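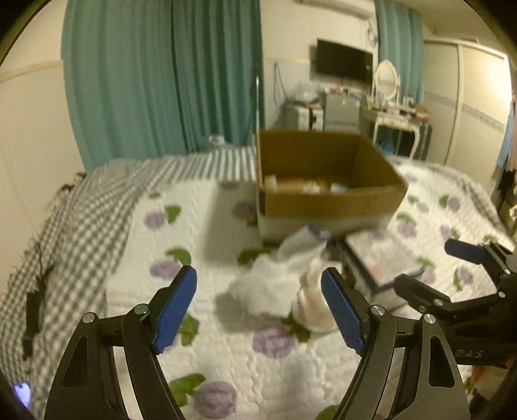
Wednesday, just gone 4

Right, the indigo vat. I said I'd write this up properly and then didn't, so the first bit is from memory and the back of an envelope.

The vat I set up in July has been sulking. Surface was a flat grey-blue with hardly any bronze on it, and the liquid underneath had gone from that nice yellowy green to something more like pond. Dipped a scrap of the Takcombe cotton and it came out pale and patchy, and most of what colour there was rinsed straight off down the sink. So it's short of reduction, or short of lime, or both. I always guess lime first and I'm usually wrong.

Tested with the strips before doing anything (well done me, last time I chucked stuff in and then couldn't work out what had helped). pH was lower than I like but not terrible. So I fed it fructose only, stirred slowly round the edge, lid on, towel over the lid, and left it alone while I had my lunch. It looked better afterwards! Coppery film creeping back, and a few proper dark bubbles in the middle. Then a small spoon of lime mixed to a paste with warm water, stirred again, and left to settle.

Please, whoever uses it next: don't stir right before you dip. The sludge comes up and you get those gritty freckles on everything. I know the lid says this already. I wrote the lid.

**Test strips, batch 44**

All cut from the same length of Takcombe, scoured the day before with soda and a bit of washing-up liquid. I did them as one dip, two dips, 4 dips and 6 dips, airing each one on the line until the green had completely gone before it went back in. Notes as I went:

- One dip: a thin sky colour, a bit streaky at the top where I held it. No use for anything but I like it.
- Two dips: much more even. This is near enough the blue Hacer wanted for the linings.
- Four dips: good solid mid blue, slight purple cast while it was wet. That went off as it dried.
- Six dips: dark, but it crocks. Rubbed a white rag on it and the rag came away blue. I think I rushed the airing towards the end because I wanted to go home.

Hacer Sarıgül came down to look at them and picked the two-dip one straight away, then changed her mind by the window and went for four. Daylight versus the strip light again. We really ought to do all our choosing by the window and I'm writing that here so I can point at it later. She also thinks the Starov linen would take the colour better than the cotton, and she may well be right, but we've only got the one end of it left and I'm not cutting into that until the vat is behaving. Sorry Hacer.

The vinegar rinse: I tried it on half of each strip and left the other half with plain water. With vinegar the blue is a touch clearer and the cloth feels less chalky. The plain halves have that stiff, papery feel that I blame on leftover lime. So vinegar for everything from now on, just a splash in the bucket, and then a proper soapy wash a day later. If you wash it too soon you lose more colour, or at least I do.

Shade matching — the old Kun card calls the blue we're after "668" and I spent far too long holding strips against it. Four dips is slightly redder than the card. Somewhere between two and four, then, so I'll do a three next time, obviously, and I can't think why I skipped it in the first place.

Arkier rang about the resist paste. They can send the smaller tub but not the scraper that goes with it, so we carry on with the old plastic one with the nick in it. If anyone fancies sanding the nick out, it leaves a line in every single stripe and it's driving me up the wall.

Still to do:

- warm the vat up again before the next session, it felt cool through the side of the bucket
- three-dip strip, cotton
- redo the six with proper airing and see if it still crocks
- more pH strips, the tube is nearly empty
- write the batch number on the strips BEFORE they go in, in the pen that survives, which is the laundry one and lives in my apron

Quick look at half five: film nearly all the way across now, green underneath when I drew the spoon through it. Lid back on. Leaving it overnight, no more feeding, and I'll test again in the morning before anybody dips so much as a hanky.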